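Coffee corner, second floor: gallery

Posted February 22, 2020 by Sylvie McIntyre

The new coffee corner at Hastevero is set up and in use. Most of the questions I have had by email are about the capsule machine, so it comes first on this page. Notes on cups, capsules and cleaning follow.
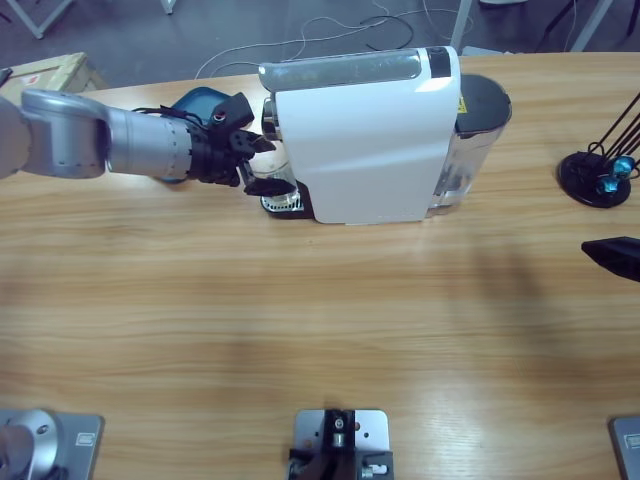
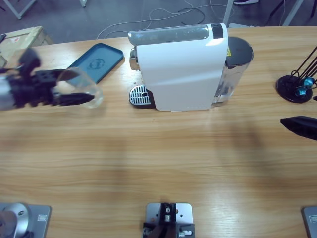

White capsule machine on the wooden table, with the water tank at the back and the teal-blue tray next to it. Clear glass cup in both pictures.

The machine
The spout is on the short side, over the drip tray. The metal grille lifts off for rinsing. Please put it back the right way up.
The tank has a black lid. Take the lid off and fill with cold water from the kitchen tap, then put the lid back on. If you empty the tank, fill it again before you leave.
The yellow label near the tank is a warning sticker. Leave it on.

The tray
The tray is for carrying cups to and from the kitchen. It stays on the table to the side of the machine when it is not being used. Wipe it with a damp cloth. It should not go in the dishwasher, as the last one warped.

The cups
We bought small clear glasses to go with the machine. They fit under the spout without taking anything apart. Tall mugs do not fit. If you want a long coffee, make it in a glass and pour it over into your mug.
The glasses are kept in the kitchen, in the cabinet left of the sink. Used ones go in the top rack of the dishwasher.

Capsules
Yiğit Tuncer orders the capsules. The first order was 200, and 108 were left when he checked the box this week. He will reorder before they run out.
The two kinds we have now are Neltico dark and Neltico decaf. Send him a note if you would like a different one. There is a minimum order of six sleeves for each kind, so we will not be able to get everything people ask for.
Used capsules go in the lidded bin under the kitchen counter. They do not go in the paper recycling.

The table
The table came from the old meeting room. Deok-su Ahn sanded and oiled the top in February. Wipe up coffee when you spill it, because the oil finish marks easily. Do not put hot pans or the kettle on it.

Cleaning
Rinse the drip tray and grille at the end of the day. Whoever makes the last coffee does this.
Gaspard Huet runs the descaler through the machine every six weeks. He puts a note on the kitchen door the day before. It takes most of a morning, and the machine cannot be used until he has run two full tanks of clean water through it.

Problems
If the machine stops partway through a cup, check the water first, then check that the capsule has dropped. If it still does not run, switch it off and tell Ozan Başaran, who has the receipt and the warranty papers. Please do not open the casing.

Next gallery: the kitchen shelves, once the second set has been put up.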